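Nadbridge Workroom Refit: Progress Report to Olaniyan
Reporting point: Wednesday, September 25, 2019
Work package 2, surfaces, textiles and storage

Summary

The work package is on programme. The white tables are in use, the cleaning routine has been revised, and the storage trial has moved from cardboard cartons to rigid baskets. Spending to date is within the agreed budget line. One item, the laundering of cloths, remains open and is covered under Outstanding matters.

Tables and floor

The worktops are matt white. Where panels meet there is a visible joint line, and the joints were raised at the last review as a possible dirt trap. They are now wiped along their length at the end of each session and again on Fridays with a damp cloth. The filler supplied by Prodex was tested on a spare panel and rejected. It dried slightly proud of the surface and caught the cloth in passing.

The dark grey carpet has been kept. Replacement was costed in January and judged poor value against the remaining life of the existing covering. It is vacuumed before the tables are wiped, so that dust raised from the floor is picked up afterwards. The earlier order of work had this the other way round.

Surface condition is recorded by eye at close range. A top passes if it is free of spills, smears and sticky residue. Single specks are noted and removed at the next wipe; they do not fail the top.

Table tops, cloth and storage basket, Nadbridge workroom
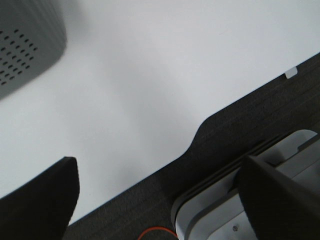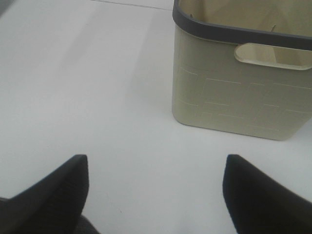
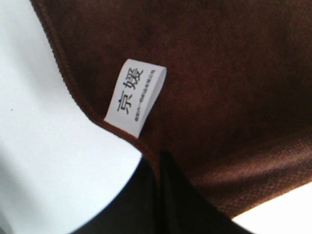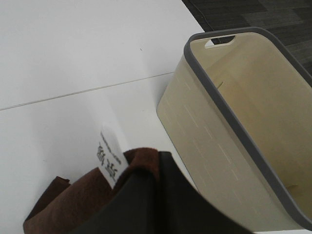 Will the baskets replace the shelving?

The shelving stays. Baskets hold the items needed during a session and go back on the shelves when it ends, so the two are costed together under storage.

Cloths

Disposable wipes were withdrawn at the start of the period. Microfibre cloths are used in their place, in a dark colour for table work and a light colour for the sink area, which keeps the two sets apart without further marking. Stock stands at 16 table cloths. Cloths with a loose hem are taken out of use, as trailing thread was found on the tops on two occasions. Sewn labels are left on for the time being. Cutting them off opened the seam on one cloth of the first batch.

Cloths are washed without softener and air dried. Tumble drying was tried for a fortnight and dropped after lint was found to transfer to the white surface, where it shows clearly.

Storage baskets

The cartons used previously shed fibre and could not be washed. The trial basket is rigid plastic with an open top and has handle openings for lifting. It can be wiped out with the same cloth as the table. Baskets are emptied fully before the table is cleared and are not stacked when loaded. Brallon has quoted for a further batch at a total of 417 pounds including delivery. The quotation has not been accepted pending the outcome of the trial.

Outstanding matters

Laundering is done on site, with a turnaround of up to two days. This is adequate at present use but leaves little margin if evening sessions begin. An outside laundry price has been requested.

The wording on the cleaning sheet needs one correction: the vacuuming step is still printed last. A revised sheet will be put up once the basket trial closes.

No change to the programme end date is requested. The next report will give the trial result, the decision on the Brallon quotation and the final position on laundry costs.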